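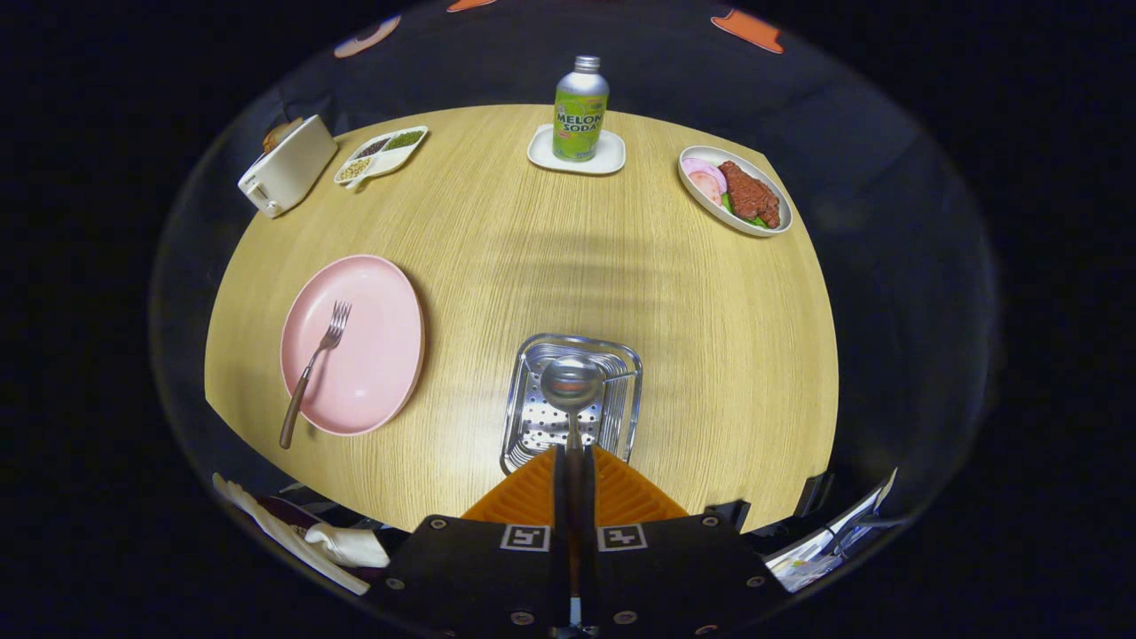
Two days at Graddale: boss fights, long queues and a very good pie

I'd been telling people since the spring that I wasn't going to Graddale this year. Too far, too dear, too many stairs. Then the list of playable demos went up, Lukutau was on it, and I had a train booked before my tea had gone cold.

If you've never been, Graddale is a games fair held every September in what used to be a carpet mill. It's small by the standards of these things, with two main floors, a yard full of food vans and a talks room up in the roof that gets far too hot by mid-afternoon. The programme said 1,446 tickets had gone for the first day, and I think I stood behind most of them at one point or another.

Getting in

Doors were at 9.30. I got there at 8.50 feeling smug and found the line already round the corner and past the tyre place. It moved quickly once it got going, though, and a lad further up had a handheld with a fighting game on it and was taking on anyone who fancied it, so the time went. Wristband, tote bag, a map that had the toilets on the wrong floor (they'd fixed it with a sticker by day two), and I was in.

Tip for next year: the cloakroom is cash only and they don't mention it until you're at the desk with your coat off.

Lukutau

Straight up the stairs, then, like everyone else. Lukutau is the one with the drowned monastery and the bell you carry on your back, and if you've seen the trailer you'll know why people were jogging. They had twelve machines running and a twenty-minute slot each, which sounds generous until you meet the first boss.

I've played a lot of hard games. I like them! I like that bit where you've died so many times you stop being cross and start noticing things, the tiny lift of a shoulder before the swing, the one safe spot by the pillar. Lukutau seems to be after the same feeling but it gets there by a different road. There's no stamina bar at all. What you've got is the bell, and every dodge makes it ring, and the louder it gets the more the enemies wake up and come looking. So you can roll about like a panicking hedgehog if you want, but you'll have the whole monastery on you within a minute. I know this because I did it, twice, with a small crowd behind me.

Third go I tried walking. Just walking, stepping in, one hit, stepping out. I got the Ferryman down to a sliver of health before he did a thing with his oar I hadn't seen before and that was my lot. The woman next to me beat him with forty seconds left on the clock and got a round of applause and a badge. I've thought about that badge a fair bit since.

My one grumble is the camera, which gets stuck behind you in the narrow corridors and leaves you looking at the back of a bell while something chews your legs. Femi Ezeani, the lead designer, was hovering about by the stand and I asked him about it. He pulled a face and said it was the top item on their list and had been for a while. He also told me the Ferryman in the full game is a bit nastier than the one we'd been playing, which I could have lived without knowing.

Grandov

Downstairs it was all a lot calmer. Grandov is a city builder where the city is on the back of a very slow train, and you have to decide which carriages to keep as the hills get steeper. I only meant to have a quick look and came away fifty minutes later having uncoupled a bakery I was really fond of. There was no slot system on that stand, they just let you sit there, and I suspect that's why I never saw a free chair again after lunch.

It does have an awful lot of menus. I'd want to play it with a mouse and not the pad they'd given us, as picking one carriage out of a long row with a thumbstick is a faff. But the music is lovely and the little people wave when you zoom in.

Food, briefly

The pie van in the yard. Cheese and leek, £6, mash underneath. Had it both days. The noodle place opposite had a longer queue and looked good too but I'd found my pie and I was sticking with it.

The talk

On day two I dragged myself up to the roof for Danjuma Etim, who looks after difficulty and balance on Onyeka, the co-op climbing game that came out last year. I'd gone in expecting graphs. There were some graphs. Mostly though he played us clips of testers falling off the same ledge, and explained what the team had changed after each batch: a bit of chalk on the rock, then a gust of wind you could hear coming, then the ledge itself moved a hand's width to the left. By the last clip people were still falling off, but they were laughing and going straight back up, and he said that was when they left it alone.

Somebody asked about easy modes, as somebody always does. He said Onyeka has one, 930 people filled in the survey they put out about it, and the answers were so split that they kept it in and stopped arguing. Fair enough. I used it for the ice chapter and I'm not sorry.

The slides should be going up on the fair's site, and I'll add a link when they do.

Other bits

The retro room was good but packed. I managed one go on a light gun game and was worse at it than I was at eleven.

The second-hand stalls had gone up in price since I was last there. I did find a boxed copy of a football management game I lent to a cousin in school and never got back, so that came home with me for a fiver.

The signing queue for the Lukutau art book was closed off before noon on both days. They'd printed 900 copies for the weekend and the stack looked very thin by the time I left.

Would I go again? Yes, with better shoes and coins for the cloakroom. The Lukutau demo is meant to be coming to home machines before Christmas, so I'll be having another word with the Ferryman then. Comments are open if anyone wants to tell me what you're supposed to do about the oar.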